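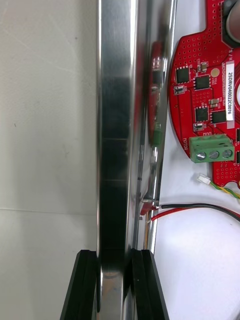

교내 e스포츠 리그 온라인 전환에 따른 경기 운영 방식 비교
팀 프로젝트 최종 보고서 / 읽는 시간 5분

이 사이트는 이용 편의를 위해 쿠키를 사용합니다. 계속 이용하시면 쿠키 사용에 동의하는 것으로 간주됩니다. [동의] [설정]

1. 연구 배경

교내 e스포츠 리그 Bokoseo는 그동안 학생회관 대강의실에서 대면으로 진행되었다. 이번 학기에는 대관이 어려워 예선 전체를 온라인으로 돌리고 결선만 대면으로 치렀다. 종목은 5대5 팀 대전 게임 Prarirura 하나였다. 우리 조는 예선과 결선의 운영 기록을 비교하여 온라인 전환이 경기 지연, 판정 시비, 관전자 참여에 어떤 영향을 주었는지 알아보고자 하였다.

선행 보고서는 대부분 프로 대회를 다루고 있었다. 학생 리그는 심판 인력이 적고 선수들이 각자 집이나 기숙사에서 접속하기 때문에 조건이 다르다. 그래서 프로 대회의 규정을 그대로 기준으로 삼지 않고 리그 자체 규정집을 기준으로 하였다.

2. 자료와 방법

분석에 쓴 자료는 세 종류이다. 첫째는 경기 관리 프로그램 Pletoder에 남은 기록이다. 예선과 결선을 합쳐 80경기의 시작 예정 시각, 실제 시작 시각, 일시 중지 횟수가 저장되어 있었다. 둘째는 중계 채널의 채팅 기록이고, 셋째는 참가 선수와 관전자를 대상으로 한 설문이다. 설문은 11월에 온라인으로 배포하였으며 응답 513건 가운데 끝까지 작성된 400건만 사용하였다.

경기 지연은 예정 시각과 실제 시작 시각의 차이로 정의하였다. 상대 팀 기권으로 열리지 않은 경기는 Pletoder에 기록이 생성되지 않으므로 처음부터 빠져 있다. 판정 시비는 심판에게 정식으로 접수된 이의 신청만 포함하였고, 채팅에서 나온 불만은 따로 분류하였다. 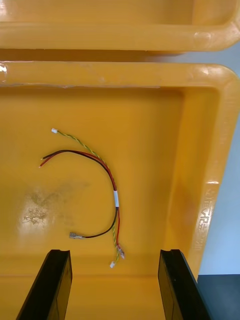
설문 자유 응답란에 한 선수는 온라인 예선에서는 상대가 준비되었는지 알 방법이 없어 대기실에서 계속 기다리는 것이 가장 힘들었고, 경기 자체는 대면 때와 차이를 못 느꼈다고 적었다. 비슷한 내용의 응답이 다른 팀에서도 나왔기 때문에 지연 원인을 접속 문제와 연락 문제로 나누어 다시 정리하였다.

3. 결과

3.1 경기 지연
온라인 예선의 지연은 대면 결선보다 길었다. 원인을 나누어 보면 접속 장애보다 연락 지연이 더 많았다. 팀장이 준비 완료 버튼을 늦게 누르거나, 교체 선수 명단을 경기 직전에 제출한 경우가 여기에 속한다. 오후 7시 경기에 지연이 몰려 있었는데, 저녁 수업이 끝나는 시간과 겹친 것으로 보인다.

3.2 판정 시비
정식 이의 신청은 예선에서만 2건 접수되었다. 모두 일시 중지 후 재개 시점에 관한 것이었다. 규정집에는 양 팀이 동의한 뒤 재개한다고만 되어 있고, 동의를 어떤 방식으로 확인하는지는 나와 있지 않다. 대면 결선에서는 심판이 선수석에서 직접 확인하였으므로 같은 문제가 생기지 않았다.

3.3 관전자 참여
채팅 참여는 예선 후반으로 갈수록 늘었다. 다만 결선은 현장 관람과 중계를 함께 운영하여 채팅만으로 예선과 비교하기는 어렵다. 설문에서는 중계를 다시 볼 수 있어 좋았다는 응답과 현장 응원이 없어 아쉬웠다는 응답이 모두 나왔다. 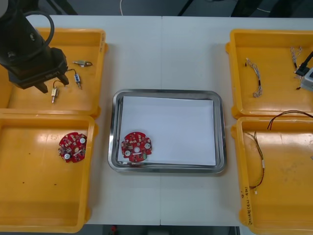 다음 학기에도 예선을 온라인으로 치러도 되는가?
현재 자료로 보면 가능하지만, 준비 확인 절차와 재개 동의 절차를 규정집에 먼저 넣어야 한다.

4. 제안

준비 확인은 경기 시작 전 심판이 양 팀 팀장을 같은 음성 채널로 불러 진행한다. 교체 명단 마감은 경기 전날로 당긴다. 일시 중지 후 재개할 때는 양 팀 팀장이 채팅창에 동의 문구를 입력하고 심판이 이를 저장한다. 오후 7시 경기는 가능하면 뒤로 옮긴다.

중계는 Fawzy 채널을 계속 사용하되, 다시보기 제목에 팀 이름과 라운드를 함께 표기할 것을 제안한다. 이번 학기에는 표기 방식이 제각각이어서 우리 조도 자료를 모을 때 시간이 걸렸다.

5. 한계

한 학기, 한 종목의 자료만 사용하였다. 결선은 예선보다 경기 수가 훨씬 적어 두 집단의 평균을 그대로 비교하는 데 무리가 있다. 설문 응답자가 선수인지 관전자인지 묻는 문항을 선택 항목으로 두어 빈칸이 많았던 점도 분석에 제약이 되었다.

관련 글
- Bokoseo 리그 규정집 개정 내용 정리
- Prarirura 밴픽 순서에 따른 승률 조사
- Pletoder 경기 기록 내려받는 방법
- 학생 중계팀 장비 대여 신청 안내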